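The Summer I Gave Up on My Big Suitcase

I own a suitcase the size of a refrigerator, and for years I took it everywhere. Weekend at my sister's? Suitcase. Two nights in Bakine for a wedding? Suitcase, plus a tote bag for the shoes that wouldn't fit. Then in April I had to drag it up 60 stairs to a rented apartment, and somewhere near the top I sat down on it and called my friend Sânziana Roman to complain.

She laughed at me (fair!) and told me she'd just done 20 days with a bag that fits under a train seat. I didn't believe her, so she sent me her list. Six tops, two pairs of pants, one dress, a sweater. Everything in the same dull family of blues, so it all goes together, and a little bottle of soap for the sink. 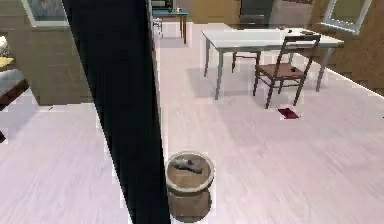
I tried it on the Asamoah trip, which is 634 miles each way by train and a pretty good test of anyone's patience. Packing took me most of an evening, mainly because I kept sneaking the red jacket back in. The red jacket lost. So did the hair dryer, the second hair dryer – don't ask – and four paperbacks I was never going to open.

And oh, the joy of walking off that platform with my hands free! I bought a peach. I took the long way to the hotel just because I could. When I changed trains at Iden I had nine minutes, and I strolled.

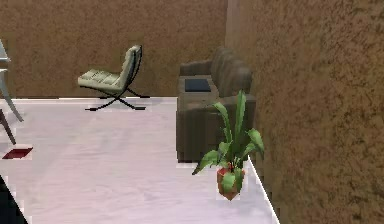

Laundry was the part I'd been dreading. I washed a shirt every night or so and hung it wherever it would drip in peace. Cotton was a mistake in that humidity, and I'd bring something thinner next time. My neighbor Panagiotis Softić swears by rolling wet things in a towel and standing on it, and I looked ridiculous doing it, but my socks were ready by breakfast.

I did miss the red jacket once, at a nice dinner in Watema. I wore the blue dress again. The soup was excellent, and I spilled some on my sleeve, so that was that night's laundry sorted.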